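October, second notebook, clutter table

Picked up again after lunch with the grasp planner, and I want to get this down while it is still fresh, as Jamila will be on the rig tomorrow and I promised her something better than my usual three words and an arrow.

So, where we are. The new segmentation build (the one Monique has been calling Jeltier, and I suppose we are stuck with that now) went in this morning. It starts up cleanly, which was a nice change from last week, and the masks come through to the planner without the stutter we used to get at the handover. I left the old Nwosu build on the machine as well, so if anything goes badly wrong you can swap back by changing one line in the launch file and restarting perception only. Please don't restart the arm controllers at the same time! They come back with the old wrist limits and I lost a good part of an afternoon to that once already.

The thing I have been fretting over is the patterned cloth. On the plain teal the old build was perfectly happy, but put the leafy sheet down and it would find small objects in the print, and the planner, being an obliging sort of creature, would try to work out how to pick up a berry. I have kept the sheet on for all of today's work.
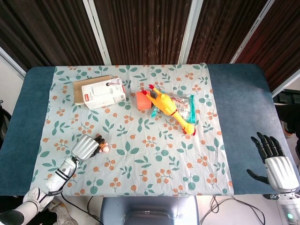 Left hand at the little pink toy, right hand parked over the teal. Chicken lying across the clear packet.

The chicken and packet pair is my favourite test at the moment and also the most annoying one. Clear plastic gives us poor depth, so the packet's mask tends to shrink to the label and the crimped ends, and then the planner thinks it has two or three separate things with a chicken on top. I have added a merge step which joins pieces when the gap between them has no trustworthy depth in it. It is a bit crude, and Monique thinks it will glue neighbours together once we crowd the table properly. She may well be right, so it sits behind a flag, off by default.

Timing, for the record: 245 ms from image to first grasp candidate with the merge on, 135 ms with it off. More of a difference than I had hoped for, but I haven't tidied the code at all and it copies the depth map twice for no good reason.

The white box tilted against the cardboard is a different sort of trouble. The planner wants to come straight down on it every time, when a person would go in from the side. I think the approach cost is still weighted for flat boxes, left over from the Fitlow work. I had a look, got lost in the config, had a cup of tea and decided it deserved a clear head.

Jamila, for tomorrow, if you have the patience:
run the chicken and packet with the flag on, then off, same layout
save the masks as well as the grasps (I forgot to, sorry)
leave the right arm in its parked pose until I have checked the self-collision margins

Logs are in the Leltodard folder under my initials. Still need to ask Monique whether the approach weights can be set per object, or whether that means opening up the planner again.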